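Berdale workshop, wet bench notebook
August 26, 2024

Wash-water filtration, blanks and drum carryover

Picking up from the last entry. The open question is still why the blank washes (no textile in the drum) leave visible fibre on the filter. Until that is sorted, none of the sample masses from the January series can be compared with anything we collect now. Today was spent on blanks, the balance, and the drain side of the machine.

Machine is the front loader by the floor drain, cottons program, cold fill only, no detergent. Cycle length 46 minutes by the bench timer. Spin set to 700 rpm. The drain hose goes to the tall collection drum and no longer to the sink, so the whole discharge is kept. Stirred with the glass rod before each draw-off. Aliquot is 1,000 mL in every case, taken from the mid-depth tap.

Filter train is unchanged: stainless mesh prefilter, then the glass fibre disc in the Rajput holder, vacuum from the small diaphragm pump. The Rajput gasket is flattened on one side and I turned it over. It seats better. There was a slow weep at the clamp on the first run and none after that. Order a spare anyway.

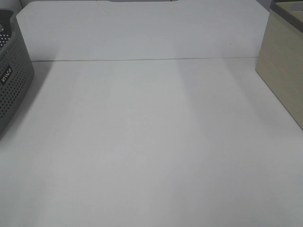

Balance drift first. Left the check weight on the pan through the morning with the draught shield closed and logged it in Prosis. The reading wandered in the last digit whenever the fume hood was switched, then settled. With the hood left running the whole time the trace is flat. From now on the hood goes on before the balance is zeroed and stays on until the last disc is weighed. I have written this on the card taped to the shield.

Discs also gain mass on the way from the desiccator to the pan. Humid day, rain on the roof until lunch. Weighed the same dry disc repeatedly with the lid off the dish and it climbed steadily for the first few minutes. Weighed again straight out of the desiccator with tongs, and the value came back to where it started. So one disc out at a time, and read at a fixed delay. The earlier practice of laying out the full set in a row beside the balance has to stop. It probably explains part of the scatter in the January discs, but there is no way to correct for it after the fact, as the delays were not recorded.

Blank runs

Blank A: machine as found. Filter had obvious fibre, mixed colours, some of it long enough to pick off with tweezers. Grey lint clump on the mesh.

Blank B: straight after A, nothing opened or cleaned. Less on the mesh. Disc still off-white, with short dark fibres under the loupe.

Blank C: after pulling the pump filter and wiping the door seal. Pump filter held a felted plug of lint and a washer from somewhere. The fold of the door seal was worse than the pump filter and I doubt it has been wiped since the machine came over from Nutosberg. Mesh nearly clean after this. Disc faintly marked.

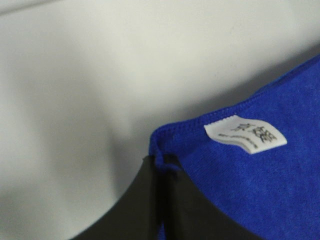 Blank D: repeat of C with no further cleaning. Could not tell the disc from C by eye. Masses agree to within what the balance can show.

Reading of the above is that carryover is mostly in the seal and the pump housing, and that it comes down quickly once both are cleaned. Two rinse cycles between samples should be enough for textiles of the same type. For a change of type, clean the seal as well. Going from dark to light textiles I would run a third rinse, mainly because any dark fibre on a light sample disc will be argued over later.

Residual water

The other thing worth fixing is the water that stays in the machine at the end. Drained the sump through the service hose after Blank D and got 261 mL in the cylinder. It carries fibre, and none of it has ever been included in a total. Measured against the full discharge it is a small share of the volume, but it was visibly cloudier than what was in the drum, so its share of the fibre will be larger than its share of the volume. Needs its own disc. Suggest we collect the sump water every time, filter the lot, and enter it as a separate line in Prosis so that it can be added or left out.

Prosis will not take a second mass against the same run number. Workaround is to add a suffix S to the run and link the two in the comments field. Ugly, but it exports properly. I tested the export with the blanks and the S rows came through in order. 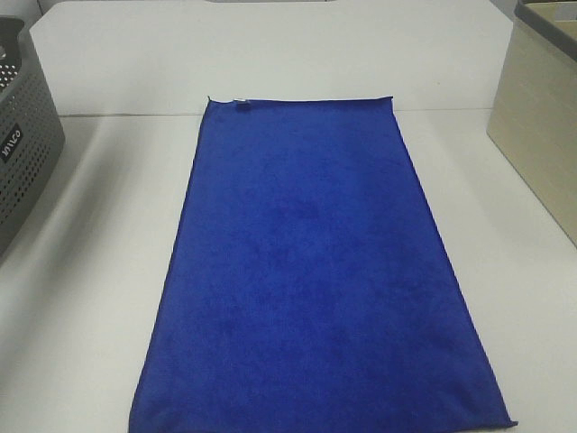

Prefilter mesh: backflushing with the squeeze bottle removes most of the fibre, though the rim where the mesh is crimped into the ring holds on to a fringe of it. Ultrasonic bath for one short cycle cleared the rim. Check that the crimp is not loosening with repeated baths. I marked the ring with a scribe line at the crimp so that any movement will show.

Disc drying: the low oven was reading high against the glass thermometer on the upper shelf and fine on the lower shelf. Use the lower shelf only. Two of the discs from Blank A had curled and touched the dish lid, so those masses are struck out. The lids now sit ajar on a wire spacer.

Airborne fibre was checked with an open dish of filtered water left beside the filter train for the length of Blank D. Found a few fibres under the loupe, pale, most likely from lab coats. Covering the funnel with foil between pours costs nothing and I will do it from the next run. Keep the open dish as a routine control and archive its disc with the others.

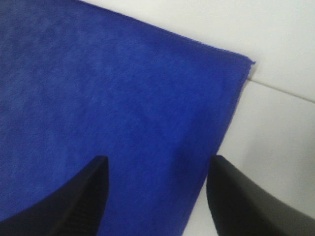

To do

Order gasket for the Rajput holder, plus a spare clamp.

Rewrite the wash procedure: seal wipe, pump filter check, two rinses, sump drain. Old version to be marked withdrawn in the binder.

Weigh and file the sump disc from Blank D. It is in the desiccator, bottom tray, dish marked D-S.

Ask Nutosberg whether the service log for the machine still exists, and whether the sump was ever drained before the January runs.

Flag the January masses in Prosis as uncorrected. Do not delete them.

Pump oil is not needed (diaphragm type). Cross that off the stores list, it keeps being ordered.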